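Clasura Simulated Tabletop Pack, with the Fola grasp policy
Sold by Wornutov. Download only. Research license, one seat per machine.

Read this page before you put it in the cart. We stock Clasura because customers ask for it, and it does some things well. We also ran it on our own bench for most of a season, and we don't agree with everything the developer's sheet says about it.

What you get

Rendered tabletop scenes with randomized surfaces, lighting and dishware
A wrist camera view for a two-finger gripper
3186 simulated pick attempts with joint logs and pass/fail labels
The Fola policy weights, trained only on rendered views
Scripts for replaying any attempt from its seed

The method

Fola learns to pick up dishes from simulated images alone. The idea is an old one: if you change the look of the table enough during training, the policy should stop caring what the table looks like and pay attention to the shape of the dish. Clasura does this with glossy wood, painted patterns, flat dark surfaces and a long list of other materials. The claim is that a policy trained this way can be moved onto a real arm with no real images at all.

We have heard that claim for other packs. Sometimes it holds up for the dishes in the demo and falls apart on the first mug from the break room. So we asked to see the pattern tests by themselves, with the plain tables taken out, and that is where our opinion of the product got more mixed.

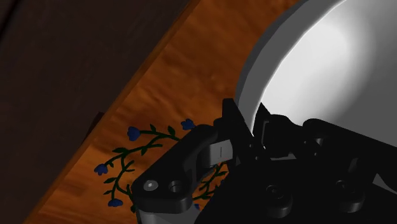
Does a painted pattern under the dish throw the policy off?

It can. In our runs the trouble came mostly with white dishes on shiny, decorated boards, where the policy would pick a good approach angle and then close a little early. On plain surfaces we saw much less of it. The developer's own summary lumps both groups into one score, so you won't find the difference there.

A vine and some blue flowers on a wooden board shouldn't matter to a gripper going for a large white bowl. To a network that only ever sees pixels, they might. The gripper's own black parts hide a good piece of the board and the lower part of the bowl from this view, and the policy has to work with whatever is left. We would have liked a second camera option. There isn't one in this version.

What we think of the numbers

The pass label is generous. An attempt counts as a pass if the dish leaves the surface and stays up for 2 seconds of simulated time. A bowl hanging by its rim at a bad tilt passes. So does a bowl that is slipping slowly. We rescored one batch with a stricter rule and the ranking of the 4 included checkpoints changed, with the one marked "best" dropping to third. The rescoring script is in the download now, at our request. Use it.

Contact is the other weak spot. The friction between finger pads and glazed dishes is a single fixed value in every scene. The pictures vary a great deal and the physics hardly at all, so a paper that uses this pack to argue for robust grasping is really arguing for robust seeing. Those are different results and reviewers should treat them that way.

Compared with Cunha

Cunha, which we also sell, looks worse. Its tables are flat colors and its bowls have no shading to speak of. It does let you change friction, mass and pad stiffness per attempt. If your question is about contact, buy Cunha. If your question is about vision, Clasura is the better fit, as long as you check the labels yourself.

Requirements

A recent desktop GPU, Linux, and 11 GB of free disk space for the compressed pack. Unpacked scenes need a good deal more. Windows is listed by the developer as supported, but we couldn't get replay to run there and won't take support requests for it.

Returns

Refunds are available until the license key is activated. The preview scenes can be opened without a key, so try those first on the machine you plan to use.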